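Cuaderno de taller, sección de papel plegado
Entrada de junio, turno de tarde
Redacta: Hiyori Kawaguchi. Revisa: Tavion Obi.

Se reanuda el trabajo sobre la pieza plegada de una sola hoja en el punto en que quedó la entrada anterior. Sigue pendiente fijar el orden de los pliegues previos a la formación de la punta. El modelo de partida es el de la carpeta Gallthorpe, ficha 597, con las correcciones a lápiz que hizo Uchida y que todavía no se han pasado a limpio. Se ruega no retirar la carpeta de la sala hasta que exista copia.

Material: papel liso, sin impresión, del lote 751. Las hojas del lote anterior quedan apartadas en el cajón inferior y no deben mezclarse con las nuevas, dado que la dirección de la fibra no coincide. El pedido a Gemuvix está cursado y se espera la entrega en el almacén de Randudbridge.

Superficie: el tablero beige moteado de ribete azul. Se limpió con paño seco antes de empezar. Conviene recordar que cualquier resto de adhesivo marca el papel por la cara inferior y que la marca no se elimina después.

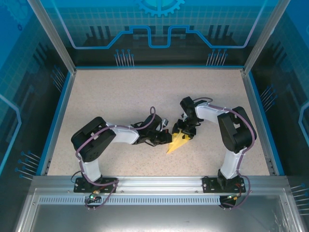
Fig. 1. Pieza amarilla plegada sobre el tablero, con la punta hacia la izquierda.

Observaciones sobre la forma. El contorno facetado se reconoce bien desde el lado de trabajo y la punta resulta legible, lo cual era la principal objeción de Tavion Obi al primer esquema. Para las anotaciones se acuerda llamar «punta» al extremo agudo y «cola» al opuesto, y abandonar los términos «frente» y «dorso», que en las páginas anteriores se emplearon en dos sentidos distintos y obligaron a repetir una tarde completa de notas.

Sobre el orden de los pliegues se mantienen dos propuestas:

Propuesta A (Kawaguchi). Marcar primero la diagonal larga, abrir de nuevo la hoja y recoger después los laterales. Ofrece una referencia firme para todo lo que sigue, pero exige que la primera línea sea exacta. Un error en el arranque se arrastra hasta el final.

Propuesta B (Obi). Recoger primero los laterales y obtener la diagonal por superposición. Tolera mejor una hoja cortada fuera de escuadra. Deja, en cambio, mayor grosor en la zona de convergencia, y el repaso con plegadera se hace incómodo.

Uchida anotó al margen de la ficha una tercera vía, con pliegue invertido en la cola. Se transcribe para no perderla, sin haberla ensayado.

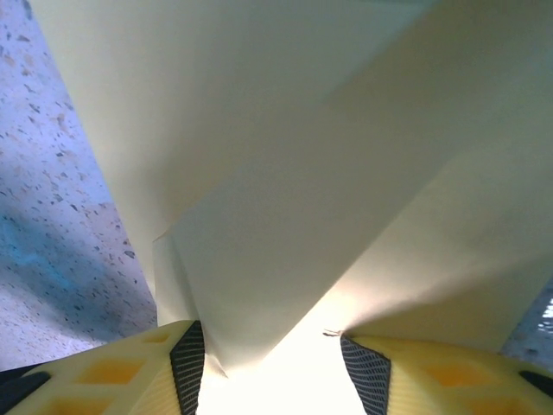
Tiempo de lectura: 3 min

Detalle del papel. Se aprecia la diagonal larga, con un paño más claro a un lado y otro de mayor extensión al contrario. Los dobleces convergen en una V aproximada. En la parte baja, hacia la izquierda, hay una pequeña solapa triangular doblada cuyos bordes están arrugados en el punto de presión. Esa solapa merece atención propia: si el borde se arruga, el pliegue siguiente no asienta y el vértice queda abierto.

Se propone, por tanto, anotar en cada hoja el estado de la solapa con una de estas palabras: limpia, marcada o arrugada. No se admitirán descripciones más largas en la columna correspondiente; para eso está el reverso de la ficha.

La luz rasante ayuda a leer los planos, aunque en la zona central el papel claro devuelve demasiado brillo y la línea de sombra donde un doblez monta sobre otro se distingue con dificultad. Obi sugiere bajar la intensidad de la lámpara. Kawaguchi prefiere cambiarla de lado. Queda sin resolver.

Pendiente:
Pasar a limpio las correcciones de la ficha 597.
Comprobar la escuadra de la guillotina antes de cortar más papel del lote 751.
Ensayar la vía de Uchida con papel de desecho, nunca con el lote nuevo.
Preguntar en Randudbridge si las 2000 hojas llegan en un solo envío o repartidas.
Devolver la plegadera de hueso al estuche. Lleva desde la entrada anterior en el alféizar.

Nota de T. Obi, añadida a las 18:40: conforme con lo anterior, salvo en lo relativo al grosor de la propuesta B, que a mi juicio depende del gramaje y no del orden. Solicito que se repita la comparación con ambos papeles antes de descartarla.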